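옷장 정리를 다시 했다

2026년 10월 26일

이사 온 뒤로 옷장을 제대로 손본 적이 없었다. 지난 4월에 짐을 풀면서 상자째 밀어 넣은 옷이 절반은 그대로 있었고, 나머지 절반은 의자 등받이와 문고리에 걸려 있었다. 날이 추워져서 두꺼운 옷을 꺼내야 하는데 꺼낼 자리가 없어서 주말 이틀을 썼다. 나중에 또 할 때 보려고 순서대로 적어 둔다.

우리 집 붙박이장은 폭이 좁고 깊다. 봉이 하나 있고 그 위에 선반이 한 칸, 아래에 서랍이 두 개 있다. 깊이가 깊으면 좋을 것 같지만 옷은 그렇지 않다. 뒤쪽에 넣은 것은 잊어버린다. 이번에도 뒤에서 작년에 찾다가 포기한 회색 조끼가 나왔고, 비슷한 조끼를 이미 하나 더 산 뒤였다.

전부 꺼내기

정리 책마다 전부 꺼내라고 하는데 나는 그동안 칸별로 했다. 하루에 서랍 하나씩 하면 부담이 적을 것 같았지만, 서랍 하나에서 나온 옷이 다음 서랍으로 옮겨 갈 뿐이었다. 이번에는 다 꺼냈다. 침대 위에 쌓으니 베개가 안 보였다. 오전에 시작해야 한다. 나는 오후 늦게 시작했다가 첫날 밤에 옷 더미를 거실로 옮기고 잤다.

꺼내면서 네 무더기로 나눴다. 계속 입을 것, 수선할 것, 내보낼 것, 모르겠는 것. 모르겠는 것이 제일 컸다. 그건 그대로 상자에 담아서 선반 위에 올렸고, 내년 봄까지 한 번도 안 열면 그대로 내보내기로 했다. 상자 겉에는 내용물을 적지 않았다. 적어 두면 자꾸 열어 보게 된다.

내보낼 것을 고르는 기준은 간단하게 잡았다. 지금 당장 입고 편의점에 갈 수 있는가. 손님이 올 때 입으려고 둔 옷, 살이 빠지면 입으려고 둔 바지, 선물받아서 못 버리던 머플러가 여기서 많이 걸렸다. 머플러는 결국 남겼다. 기준이 있어도 예외는 생긴다.

세탁하고 말리기

입을 옷이라도 오래 접혀 있던 것은 한 번 빨았다. 냄새가 안 나는 것 같아도 다른 옷 옆에 두면 차이가 난다. 세제는 늘 쓰던 것을 평소의 절반만 넣었다. 흰옷과 짙은 색은 따로 돌렸고, 빨간 양말 한 켤레는 믿을 수가 없어서 손으로 빨았다.

건조대가 하나뿐이라 여기서 시간이 제일 많이 걸렸다. 베란다 창을 열어 두고 선풍기를 약하게 틀었더니 얇은 것은 반나절이면 말랐다. 후드 달린 옷은 후드 안쪽이 끝까지 안 말라서 뒤집어 걸었다. 덜 마른 채로 접으면 처음부터 다시 해야 하니까 조금이라도 서늘한 느낌이 나면 더 뒀다.

접기

티셔츠는 세워서 넣는 쪽으로 바꿨다. 쌓아 두면 맨 위 세 장만 돌려 입게 된다. 평평한 데에 펴 놓고 손바닥으로 쓸어 준 다음, 양옆을 가운데로 접고 소매를 되접고 아래에서부터 세 번 접는다. 면 티셔츠는 손으로만 펴도 웬만한 주름은 넘어갈 만하다. 흰색 시보리가 달린 파란 옷처럼 테두리 색이 다른 것은 접었을 때 테두리가 위로 오게 하면 서랍에서 바로 찾는다.
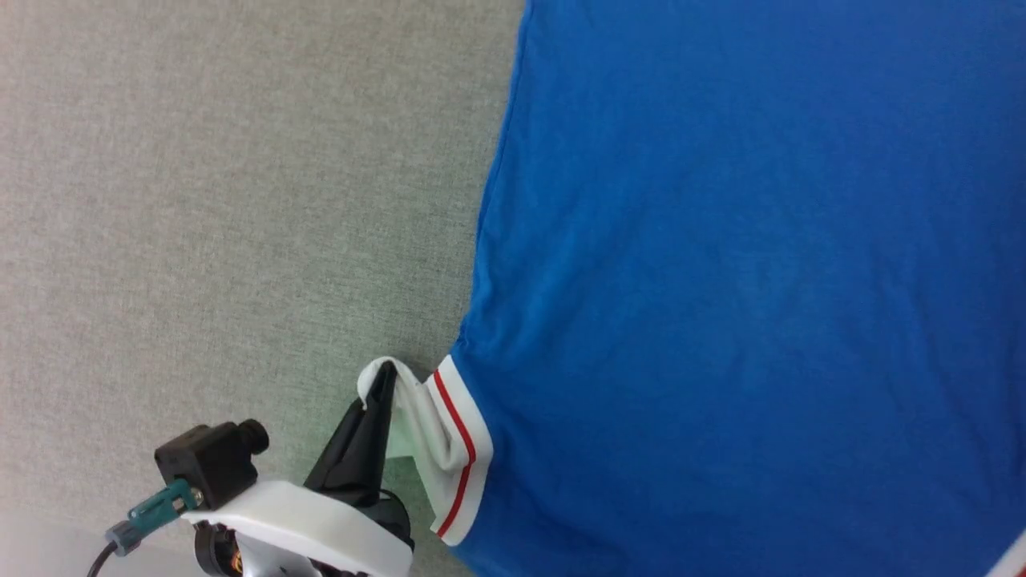 서랍 나누기

위 서랍은 윗옷, 아래 서랍은 바지와 잠옷으로 정했다. 속옷과 양말은 작은 통에 넣어 위 서랍 앞쪽에 뒀다. 칸막이는 Setbridge에서 나온 조립식으로 샀는데 길이를 가위로 잘라 맞출 수 있어서 골랐다. 설명서에는 칼로 자르라고 되어 있다. 가위로 하면 끝이 조금 휜다. 안 보이는 쪽으로 돌려 끼웠다.

서랍 칸 수를 욕심내지 않는 게 좋다. 처음에는 반팔, 긴팔, 운동복, 집에서 입는 옷을 다 나눴다가 빨래를 넣을 때마다 이게 운동복인지 집옷인지 고민하게 되어서 칸막이를 절반 뺐다. 지금은 반팔과 긴팔만 구분한다. 남은 칸막이는 부엌 서랍에서 수저를 나누는 데 쓴다.

세워 넣을 때는 서랍을 꽉 채우지 말아야 한다. 한 장을 뺄 때 양옆이 같이 올라오면 너무 많은 것이다. 반대로 너무 비면 옆으로 쓰러진다. 나는 빈 신발 상자를 뒤쪽에 받쳐서 맞췄다. 옷이 늘어나면 상자를 빼면 된다.

옷걸이

옷걸이 종류가 제각각이라 봉이 지저분해 보였다. 세탁소 철사, 두꺼운 플라스틱, 어디서 왔는지 모르는 나무 옷걸이까지 있었다. Flurwood의 얇은 옷걸이로 한꺼번에 바꿨다. 한 개에 900원이었고 21개를 샀다. 숫자를 정해 두고 산 것은 일부러 그렇게 했다. 새 옷이 생기면 걸려 있던 것 하나를 빼야 한다. 지금까지는 잘 지키고 있는데 아직 새 옷을 안 샀다.

니트는 걸지 않는다. 어깨가 늘어난다. 작년에 하나를 그렇게 망쳤다. 걸 것은 셔츠와 외투, 구김이 잘 가는 바지 정도다. 외투는 왼쪽, 셔츠는 오른쪽으로 몰았고 긴 것에서 짧은 것 순서로 걸었더니 오른쪽 아래에 공간이 생겨서 가방을 세워 뒀다.

습기

우리 집은 북쪽 벽에 옷장이 붙어 있어서 겨울에 결로가 조금 생긴다. 옷과 벽 사이를 손 한 뼘쯤 띄우고, Zeng 제습제를 아래 칸 구석에 하나씩 뒀다. 물이 차면 바꿔야 하는데 깊은 장 안쪽이라 잘 안 보여서 달력에 표시했다. 비 안 오는 날에는 외출할 때 옷장 문을 열어 놓고 나간다. 돈이 안 드는 방법 중에는 이게 제일 나았다.

신문지를 깔라는 말도 있어서 예전에 해 봤는데 밝은색 옷에 잉크가 묻은 적이 있어서 다시는 안 한다. 대신 선반에는 안 쓰는 베갯잇을 깔았다. 더러워지면 빨면 된다.

내보낸 옷

내보낼 옷은 봉투 두 개를 가득 채우고 조금 남았다. 상태가 괜찮은 것은 동네 중고 가게 Skarnurero에 가져갔다. 무게로 받아 주는 곳이고, 얼룩이나 보풀이 심한 것은 돌려준다. 대략 100점쯤 처분한 것 같은데 양말까지 넣은 숫자라 큰 의미는 없다. 받은 돈으로는 점심을 먹었다. 돌려받은 것 중 면으로 된 것은 잘라서 걸레로 쓰고 나머지는 의류 수거함에 넣었다.

수선할 것은 아직 현관 옆에 있다. 단추 두 개와 바짓단 하나다. 바짓단은 맡기고 단추는 직접 달 생각인데 실 색이 맞는 게 없어서 다음에 장 보러 나갈 때 사 오기로 했다.

침구 쪽은 손도 못 댔다. 여름 이불이 아직 작은방에 나와 있고, 압축팩 하나는 공기가 새는지 밤사이 다시 부풀어 있었다. 그건 다음 달에 따로 하려고 한다.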